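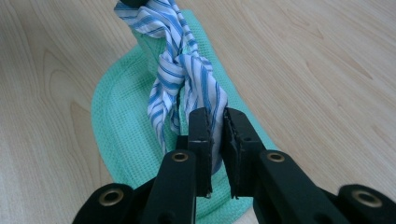 ミントグリーンのワッフル織りタオルと、青白ストライプの布。ねじれて結び目のようになっている。

2019年12月27日（金）

年末の布類整理、二日目。昨日はシーツとカバー類で終わったので、今日はタオルと小物の布に移る。

分類の基準は去年の6月に決めたものをそのまま使う。用途ではなく織りで分ける方式で、パイル、ワッフル、平織り、その他の四区分。用途で分けると「台所用だったが今は床用」のような布が必ず出て、毎回分類し直すことになる。織りは使っているうちに変わらない。

ワッフル織りは凹凸があるため、畳むと見かけの厚みが出る。同じ寸法の平織りと重ねると段がそろわず、棚の奥行き方向に傾く。対策として、ワッフルを外側、薄い平織りを内側にして一組にまとめる畳み方を試している。利点は二つ。薄い布が棚の中で滑らないことと、取り出すときに一回で済むこと。欠点は、内側の布が正面に寄って膨らみやすいことで、まだ解決していない。

手順のメモ。
1. 外側の布を広げ、縁の始末が厚いほうを手前に置く。
2. 内側の布は一度ほどいて、ねじれを完全に抜いてから載せる。
3. 左右を中央に向かって折る。このとき縁を引っ張らない。
4. 奥から手前に二つ折り。押さえるのは中央だけ。

2を省略すると必ず失敗する。ストライプの布はねじれが残っているかどうかが縞の向きで判別できるので、練習には向いている。無地だと折り終わるまで気づかない。縞が途中で斜めになっていたら、そこから先は直しても無駄で、最初に戻ったほうが早い。 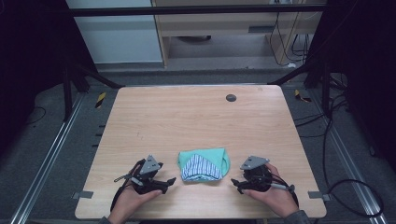
3の工程で左右の張りに差があると、緑のほうの縁が片側だけ膨らむ。両側が同じくらい膨らむ分には、棚に入れたときに隣の組が押さえるので問題にしていない。気になるのは手前側で、内側の布がたるんで垂れると、棚板の前縁に引っかかる。内側の布をあらかじめ一回り小さく折っておけばよいはずだが、そうすると中央の厚みが増える。厚みを取るか、たるみを取るか。今のところ、たるみのほうを優先して減らすつもりでいる。

棚の内寸は奥行き300ミリ。畳み上がりの奥行きがこれを超えると扉が閉まらない。余裕を見て少し短めに仕上げたいが、ワッフルは置いておくと戻って広がるので、畳んだ直後の寸法は当てにならない。しばらく置いてから測ることにした。

収納箱はAsterの浅型をやめて、Misierの深型に替えた。値段は3,310円。浅型は上の段から取り出しやすい反面、ワッフルを入れると蓋が浮く。深型は蓋が浮かない代わりに、底の布を取るのに上を全部どける必要がある。布を立てて入れれば済む話だが、二枚組の畳み方は立てると内側が下がってくる。立てる収納には単独で畳んだ平織りだけを回し、二枚組は棚に寝かせる。これで決定。

柔軟剤はRajanのものが残りわずか。ワッフルに使うと吸水が落ちる気がするので、年明けからはパイルにも使わないで様子を見る。比較するなら洗濯の回数をそろえないと意味がないが、そこまで管理する気はない。

ラベルについて。箱の正面にZamerの布用テープを貼り、織りの区分と日付だけを書く。前に使っていた紙のラベルは湿気で端から浮いた。布テープは糊が残るのが難点で、貼り替えるときは低い温度でアイロンを当ててからはがす。箱の側面には貼らない。棚に並べると見えない。

廃棄の判断も並行して進めた。基準は、縁のほつれが角まで達しているもの、ワッフルの凹凸がつぶれて指で触っても分からないもの、の二つ。該当したものは小さく切って油拭き用の袋に入れる。切るときは織りの目に沿わせる。斜めに切ると糸くずが出続けて、掃除の手間が増えるだけだった。

棚板の高さは一段だけ変更した。ダボを一つ下にずらし、空いたところにパイルの大判を入れる。パイルは圧縮すると復元に時間がかかるので、上に物を載せない。

明日は平織りの残りと、ハンカチ類。ハンカチはアイロンが先で、霧吹きのノズルが詰まっているのを直すところから始める。ノズルは今夜ぬるま湯に浸けておく。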